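Stonenley Shoe Repair
Canvas Sneakers and Laces: Frequently Asked Questions
Last updated Monday, August 10, 2026

Do I need special laces for canvas sneakers?
No. Flat cotton laces of the right length do the job. We stock waxed ones and elastic ones and people buy them, but I have yet to see a waxed lace make a canvas shoe fit any better.

What length should I buy?
Take out the old lace and measure it. The charts printed on lace packets go by eyelet pairs, and they disagree with each other. Two packets on our own rack give different lengths for the same shoe. A tape measure costs less than the wrong pair.

One end always comes out longer than the other. Are my laces defective?
I doubt it. Usually the lace wasn't centered at the bottom pair of eyelets before the criss-crossing started. Pull both ends up level over the toe first, then lace. If you notice at the top with one long tail hanging off the shoe, you can work the slack back down one cross at a time, but it's quicker to pull the whole thing out and start again.

Is there a lacing pattern that stops heel slip?
Using the top eyelets helps a little. If the shoe is half a size too big, it will still be too big. There's a diagram going around with 9 steps and a loop behind the tongue. I tried it for a week in June and went back to plain criss-cross.

Do double knots ruin laces?
Not that I've seen. Fraying mostly starts at the eyelets, where the lace rubs.

Can I put canvas sneakers in the washing machine?
You can. Plenty of people do, and then some of them come to us with a sole lifting at the toe. Whether the machine did it or the glue was going anyway, I can't prove. I'd take the laces out and use a soft brush, cool water and a bit of dish soap. Don't put them in the dryer, whatever the video said.

How do I get white laces white again?
Soak them in warm water with laundry detergent and rub them between your fingers. Gray that has been in there for a year may not come out. A new pair costs less than most of the whitening products we get asked about.

What about the white rubber on the toe and sole?
Dish soap and an old toothbrush. Baking soda paste works too, maybe a bit better, though I couldn't swear to it. Magic-type sponges take off scuffs and also some of the surface, so go easy. On black canvas, keep any paste off the cloth or you'll be brushing pale dust out of the weave for days.

Does waterproofing spray work on canvas?
For light rain, for a while. The Flilby can on our shelf says 700 on the label in large print and I have never found out 700 of what. Test it inside the tongue first.

Do you relace shoes at the counter?
Yes, at the Vemville store, $5 a pair with our laces or yours. Please knock the grit out before you bring them in. The crumbs get all over the table, and a shoe needs to lie flat with the toe toward you while the lace is being threaded. 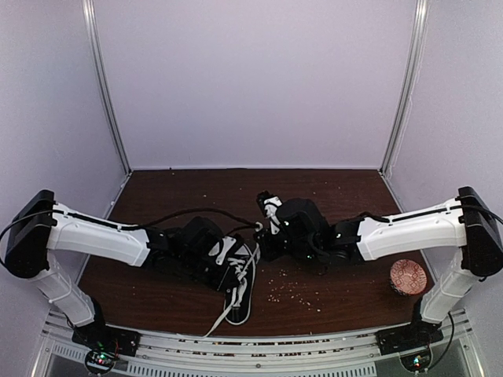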